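Greer Jardine
@greerjardine

Cleaning the craft table. It's white. I chose white. Past me had plans involving calm.

Current population of the craft table: magenta fuzz. I have not bought anything magenta since December and yet. 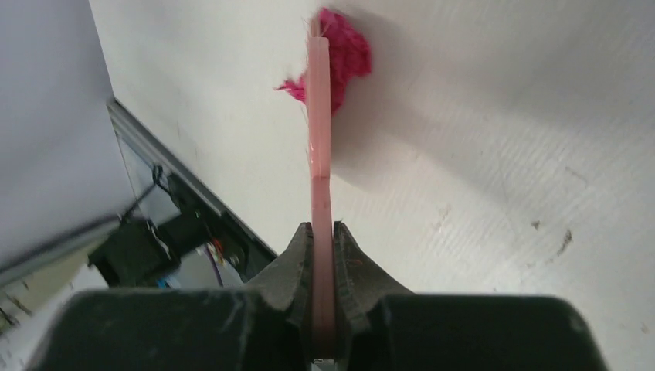 Wool sheds, felt sheds, pompoms shed, and I'm starting to suspect the glue of shedding. You sweep it left and it drifts right with tremendous dignity.

Tried the vacuum first. The vacuum has opinions about yarn and we are not currently speaking.

Tried a damp cloth. Congratulations to me, now it's felt.

So it's the dustpan, the little pink one that came in a set with a brush. I can tell you where the brush was in December.

Wilma Mackay replied to ask why I don't put a sheet down before I start. Wilma, I have 68 unfinished projects. Does that sound like a person who puts a sheet down? 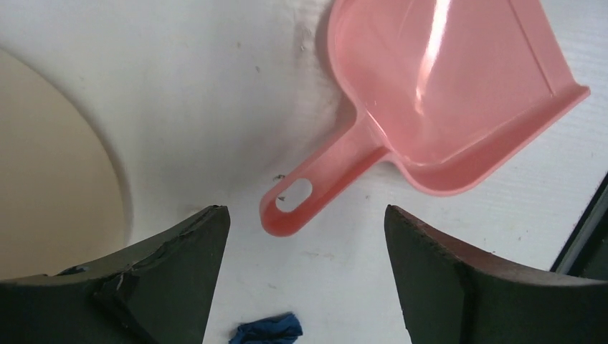 Greer Jardine · @greerjardine · February 26, 2025

Things I respect about this dustpan: it has a hole in the handle so you can hang it up. I own no hook. It has lived on every flat surface in the house.

The crumbs are a separate department. I don't eat at the craft table, except for toast, and the other toast.

For those asking about the brown scuff: it predates the fuzz. I've scrubbed it on 6 occasions and at this point it gets a vote.

Fergus MacBrayne wants to know if he can have the leftover magenta. Fergus, bring a bag. Bring a big one.

Going back in with a strip of tape round my hand. If the brush turns up I'll post again.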